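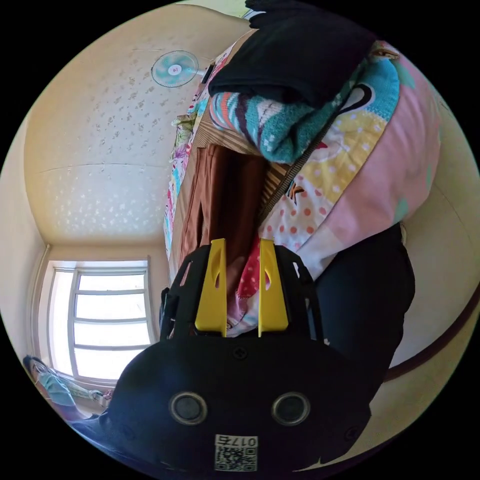 Mixed bedding pile, Tunstall room. Striped teal roll, pastel quilt or comforter with orange dots, brown cloth, floral strip.

Household Bedding and Cloth, Tunstall set

Version 2, released Jan 26, 2018
Maintained by the Vadau household textiles project

Summary

The Tunstall set is a collection of 571 pictures of bedding, towels, blankets and loose clothing as they lie in lived-in rooms. Most of the items are folded, rolled or heaped together. It was put together for people who work on sorting and tidying, and who need cloth as it looks at home instead of a single towel laid flat on a plain table.

The earlier Dovanura set covered clean laundry on shelves. The two sets share a labelling scheme and can be used together, but no picture appears in both.

What is in it

Each picture has one pile as its main subject. A pile may hold anything from a couple of pieces to a full heap of covers. Patterned cloth is common: stripes, dots, florals, printed cartoon designs. Plain dark pieces are there too and are harder to label, especially where one lies over another.

Walls, ceilings, rails and trim are left in. We did not crop to the pile.

Folders

piles/ the pictures, in 5 batches
labels/ one text file per picture, same name as the picture
notes/ remarks from the labellers, where there were any
splits/ lists for training and testing

The test list has 200 pictures. Please keep it fixed if you want to compare results with other people's.

Labels

Every visible piece of cloth gets one line in the label file, with three fields.

kind: quilt, blanket, towel, garment, cloth, unknown
state: folded, rolled, hanging, spread, heaped
pattern: plain, striped, dotted, floral, printed, mixed

"Quilt" takes in comforters and any other thick cover. "Cloth" is the general word, used when a piece is plainly fabric but could be several things. A brown cloth hanging in folds, for instance, might be a curtain, a sheet or a throw, and is labelled "cloth, hanging, plain". If a rolled piece could be either a towel or a knit blanket, the kind is "unknown" and both guesses go in the notes file.

A piece with more than one pattern is "mixed". Panels of different colours with dots on them count as mixed. Stripes of several colours count as striped.

Small bits showing between larger pieces are labelled if the pattern can be made out. Otherwise leave them. Version 1 was uneven on this and the affected files in batches 1 to 3 have been redone.

Known problems

Dark garments are often confused with dark folded blankets. Navy and black are the worst. Treat the kind field with care for these.

Edges and borders are sometimes labelled as separate pieces when they may belong to the quilt underneath. A striped edge running across a pile is the usual case. We have not found a good rule and would be glad of suggestions.

Colours are not labelled at all. Indoor light varies too much between rooms, and two labellers rarely agreed on where teal stops and green begins.

Changes since version 1

Added the "rolled" state, which used to come under "folded".
Removed duplicates found by Andberg during their check in October.
Renamed "throw" to "blanket" throughout.

Use

Free for research and teaching. Please name the set and the version you used. Corrections to labels can be sent in as a plain text file with the picture name and the line as it should read.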